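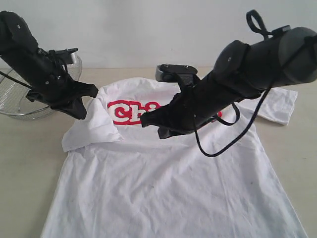
White T-shirt with a printed chest, first sleeve going in.

T-Shirt Folding and Sorting: Frequently Asked Questions

The Dillport Clothing Room gives out free clothes to anyone who asks. T-shirts are the largest part of what comes in, and most of the questions we get from donors and from people joining a folding shift are about them. The answers were put together by Jintana Chiayaporn and Ognjen Grgić. Last revised March 2022.

How do you fold a T-shirt for the shelves?

Lay the shirt flat on the table with the print facing up and the neckline away from you. Smooth it from the middle out to the sides. Turn it over so the print is against the table. Fold one side in to the middle of the back, then turn the sleeve back so it lies along the fold. Do the same on the other side. Bring the hem up to just below the collar, then fold once more. Turn the packet over and the print should be on top.

Why is the shirt sometimes folded from the front?

There are two folds in use here. The one above is for the shelves. For the mail-out boxes we use the box fold, which starts with the print up and the sleeves brought in across the front. It covers part of the print and makes a squarer packet that stays shut in a box. If you are not sure which one a batch needs, look at the card at the end of the table. Green is shelf, yellow is box.

Do I have to get every wrinkle out first?

No. Run your hands over the shirt once or twice and go on. Cotton that has been sitting in a bag will hold some creases whatever you do at the table. What matters is that there are no thick ridges under the fold, as those make the stack lean. If a shirt is badly creased all over, put it in the re-wash bin. We don't iron T-shirts.

What is the best surface to fold on?

A smooth table at hip height. Light-colored tables are fine for most things, but a white shirt on a pale top can be hard to see at the edges, so find the hem with your fingers before you start. Wipe the table down at the start of each shift.

How can I tell the front from the back when there is no print?

Look at the neckline. The front is cut lower than the back on nearly all T-shirts. If there is a label or a printed size, it goes at the back of the neck. On some older undershirts the two sides are close to the same, and in that case either way up will do.

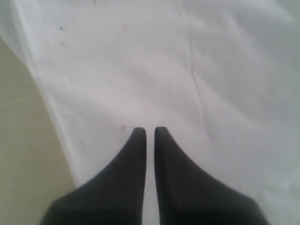 Photo: Dillport Clothing Room

Why are plain white shirts kept apart from the others?

They are the most requested item we have. People need them for kitchen jobs, for school, and to wear under a uniform. They also show everything. Gray marks that you would never notice on a navy shirt stand out on a white one, and faint shading can be either a mark or just the shadow of a crease. Pull the cloth tight between your hands and look again. A shadow goes away and a mark stays.

What do I do with a shirt that has a mark on it?

Small, faint marks - put it in the re-wash bin with a clothespin on the spot. Large stains, holes, or a yellowed collar go to rags. Nattawut Srisuk runs the wash table and would prefer to get a doubtful shirt than have it go on the shelf. A shirt is washed a second time at most. After that it goes to rags as well.

Do you take shirts with logos or company names on them?

Yes, as long as the print is in good shape. Cracked or peeling prints go to rags. We don't take anything with a person's name printed on it, or staff shirts from a business that is still open, after a request from two stores in town.

Does a printed shirt need to be handled differently?

A little. Thick prints can stick to each other in a warm room, so don't fold one so that the print touches itself. If the print is wide and you are doing a box fold, slip a sheet of tissue over it before the sleeves come in. Tissue is in the drawer under the table. Try not to press down hard on the print when you flatten the packet.

How high should the stacks be?

No more than 5 shirts to a bundle on the open shelves. The Binda shelving has a lip at the front and will hold more, but people pull from the bottom and the whole stack comes down. Boxes are packed 100 to a box for adult sizes.

How are sizes marked?

With a paper band around each bundle, not on the shirt. Write the size on the front of the band in capitals. If the label is missing, lay the shirt on top of one you know and compare the width under the arms. Shirts shrink, and we go by how big the thing is now.
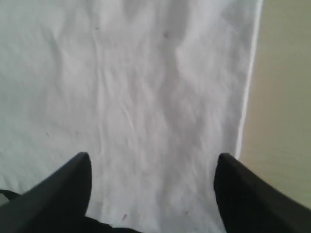
Hems are worth a second look while you have the shirt open. Run a thumb along the whole edge before the first fold. A loose thread can be snipped, but a hem that has come down goes to the mending pile for Jytte Baldursdóttir, who takes it home and brings it back the next week. Side seams and underarms should be checked the same way - that is where most of the small holes are.

How long does it take to learn?

Most people are comfortable by the end of their first shift. Being slow is not a problem. A neat stack that takes longer is more use to us than a fast one that has to be done over.

How many shirts do you get through?

We handed out 2,902 T-shirts last year. The store room holds 2,000, and it is usually at its fullest in November, when people change over their closets.

Can I donate new shirts in their packaging?

Please do. Leave them sealed. They go straight to the Maren Street shelf and do not need folding.

Who do I ask about joining a shift?

Speak to Lumturie Kneževič at the front desk, or leave your name and phone number on the sheet by the door.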